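Yellow patches on a bare mattress cover, zipper won't close after washing
Posted in Home Care > Bedding and Fabrics
Asked by Krum Georgiou, 2/15/19

I have a foam mattress with a cream cover that zips around the lower edge. 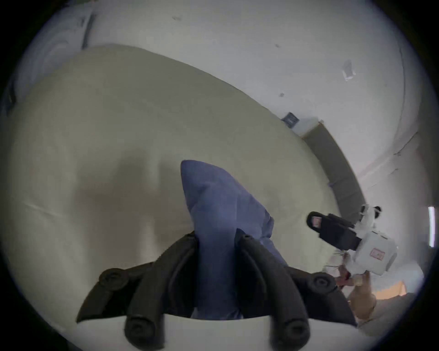
The cover is sold as removable and the label allows a warm machine wash. I have washed it twice. Both times it came back slightly smaller, and the second time I could not close the last 12 inches of the zipper at the foot end. The yellow patches, which are at shoulder height on one side, got lighter but did not go away.

Details, as people usually ask for them:

Mattress is a Jostier, queen size, bought secondhand. The paperwork is gone.
Cover is a polyester and cotton knit. The label does not give the ratio.
Water here is hard. The machine is a front loader.
Detergent is the Javullow powder, normal dose, no softener.
Dried in the dryer on low the first time and on a line the second time.

What I want to know is whether the shrinkage can be reversed, and whether there is a way to treat the yellow patches without taking the cover off again. I would like to avoid chlorine bleach. I have a spray extractor I can borrow, but I have read that foam should not get wet.

4 replies, sorted by votes

Beat Riedl
17 votes

Two separate problems, so I will take them in order.

Shrinkage. A cotton blend knit relaxes when it gets wet and is agitated. The loops shorten, mostly along the length of the fabric, which would fit with your zipper failing at the foot end. Part of this can be recovered. Wet the cover with cool water, spin it at the lowest speed, and put it back on the mattress while damp but not dripping. Start with the foot end corners, since that is where you are short. Close the zipper in stages and pull the fabric toward the slider by hand as you go. Do not pull on the slider itself. If the foam has no inner sleeve, put a dry cotton sheet between the foam and the cover, leave it an hour, then open the zipper, take the sheet out and close up again. Run a fan across the surface until the cover is fully dry. Expect to get back a few inches at most. If the knit was dried hot at any point, less.

Yellowing. At shoulder height this is nearly always sweat and body oil. Hard water makes it worse, because minerals use up part of the detergent and the oil stays in the yarn. Powder with an oxygen bleach in it will help, but it needs time in warm water, which you can't give it with the cover on.

For treatment in place, use 3 percent hydrogen peroxide from the drugstore:

Test on the underside first.
Mix one cup of peroxide with a teaspoon of dish soap. Mix it fresh and do not store it in a closed bottle.
Dampen a white cloth with it and dab. A colored cloth can transfer dye.
Leave for 20 minutes.
Dab with a second cloth and plain water, then press with a dry towel.
Repeat the next day if needed.

Do not use the extractor. It puts down more water than it takes back up, and open cell foam holds the rest for days. If the foam does get wet, stand the mattress on its side with air moving on both faces.

After that, use a washable protector and leave the cover alone.

Sepehr Khosravi

Baking soda. Cover the whole thing, leave it overnight, vacuum. Works on everything.

Damir Softić
12 votes

Baking soda will do something for odor. It won't remove an oil stain that has already oxidized.

I agree with Beat Riedl on most points, with one addition about the zipper. Before you stretch anything, check whether the zipper tape has shrunk or only the knit. Lay the zipper flat and look at the stitching. If the knit is straight and the tape is puckered, the tape is the short part and stretching the cover will not help. A tailor can replace the tape. I had this done on an Okalura cover in June and it held.

On detergent dose: "normal" on the box is usually given for medium water. Check your own water report. With hard water, go to the higher line on the scoop or add a softening agent to the drum.

Also check the label again for a tumble dry symbol. A warm wash symbol says nothing about the dryer.

Krum Georgiou (original poster)

Checked the tape. It is flat, so the knit is the short part. I did the damp refit with a sheet underneath and the zipper now closes to within two inches of the end. Peroxide test spot on the underside showed no change in color. I will do the shoulder area next – one side only, so that I can compare.

The dryer symbol on the label is crossed out. I had missed that.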